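Chapter 4
Packaging, Labels and the Cost of Small Goods

After reading this chapter, you should be able to:
explain the difference between a product's unit cost and its landed cost
describe the main jobs a package does between the factory and the home
read the basic parts of a retail label
work out the packaging share of a selling price

Key terms: unit cost, landed cost, primary package, shipping case, barcode, markup

Most of the things a household buys in a year are small. Brushes, clips, storage boxes, sponges and hooks rarely cost much, and few buyers compare prices on them for long. For the companies that make and sell them, small goods are a hard business. The profit on each piece is a matter of cents, and a mistake in packing or labeling can use up all of it.

Chapter 3 followed a single large purchase, a kitchen range, from the maker to the buyer. In this chapter we look at goods at the other end of the price scale. Our main case is Brakell, a housewares wholesaler that supplies independent stores in and near the town of Menstead. Brakell does no manufacturing. It buys finished goods from suppliers, stores them in a warehouse, and ships mixed cases to stores on request.

4.1 What the Buyer Pays For

Suppose a store sells a hand brush for $4. It is easy to think of that price as the cost of the brush plus a profit. In practice the price also has to cover the package, the freight, the time spent putting the brush on the shelf, and a share of the rent. The amount a store has spent by the time the goods reach its back door is called the landed cost. The amount the supplier charges for the item alone is the unit cost.
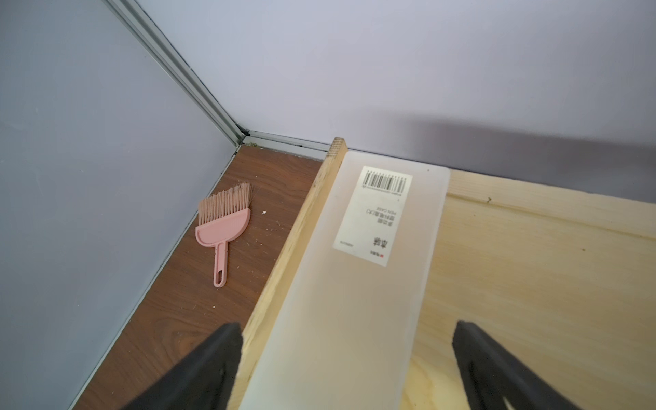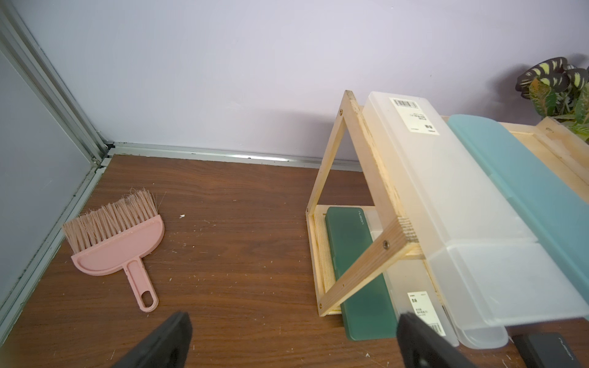
Figure 4.1 Everyday small goods. First picture: a translucent plastic box with a barcode label. Second picture: a pink hand brush.

The gap between unit cost and landed cost is widest for goods that are light but bulky. A shipping case holds a fixed volume, and freight companies often charge by the space a case takes up as well as by its weight. When Brakell began buying from a supplier called Lamel, each shipping case held 10 storage boxes. Lamel later changed the shape so that the boxes could be nested, and the same case held 44. The unit cost did not change. The landed cost dropped sharply.

4.2 The Jobs of a Package

The primary package is the one the buyer takes home. It protects the item, keeps loose parts together, and carries the information a store needs to sell it. Some goods have no primary package at all and carry only a label or a hang tag. Valentini, another of Brakell's suppliers, dropped the printed sleeve from its dish brushes and tied a card to each handle. Stores liked the lower price but reported that cards tore off in the bins, and items without a card had to be looked up by hand at the register.

Before you read on, choose an item at home that cost less than $10. Write down what protects it, what identifies it, and which of these you threw away. You will need your notes for Exercise 3.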